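Landeck Softball League, July meeting
Notes by Prys James

I said I'd type these up by Wednesday and I've managed it, so please be kind about the spelling. We got going at 7:15 p.m. because the front door was locked and I'd left my key in the other jacket. All the teams had someone there except Frandsen, who sent a text to say they'd go along with whatever we picked (dangerous!).

Last month's minutes
Read and approved. Astton asked me to fix the score I put down for their makeup game. They won it by one run, not two. Fixed.

Money
We have $616 in the account after paying for the last order of balls. The umpires still have to be paid for the second half, and that'll be $400, so there isn't much left to play with. Brunik offered to run the snack table at the tournament again and give the league the take. Everybody liked that idea. Motion to accept, seconded, passed.

Field 2
The infield still holds water along the third base line. I went over after the last big rain and my shoe came off in it. The town says we can bring in our own dirt as long as we rake it level and keep it off the grass. We agreed to do the job on a Saturday morning before the first game, and I'll send a sign-up sheet around. Bring a rake if you own one – the two in the shed are missing teeth.

Rainouts
This one went on for a while. Astton wants the call made by 4 p.m. so their players don't drive over for nothing. Landeck would like to wait until 5, when you can get a decent look at the sky. We voted and 4:30 won, which I think left both sides a little grumpy, but it passed. The home team's coach makes the call and texts the other coach and the umpire. Please text me too so I can put it on the website.

Pitching screen
Brunik's old screen has a hole in the net you could throw a watermelon through. They'll patch it with what they have and we'll look at buying a new one over the winter. 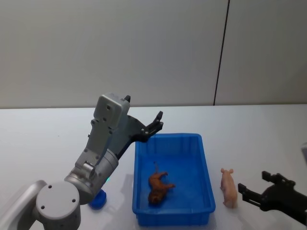
End-of-season tournament
Single elimination, same as last year, with the first game at 9 a.m. Rosters are capped at 20 and have to be in my hands a week ahead. No adding your cousin at the plate, I mean it this time. Seeds go by record, then head to head, then a coin flip. We didn't settle whether the final gets seven innings or a time limit, so that's first up next month.

Other stuff
Somebody left a left-handed glove and a blue water bottle in the third base dugout. I have both in my trunk.

We wrapped up at 8:40. Next meeting is same room, same time, and I'll bring the key.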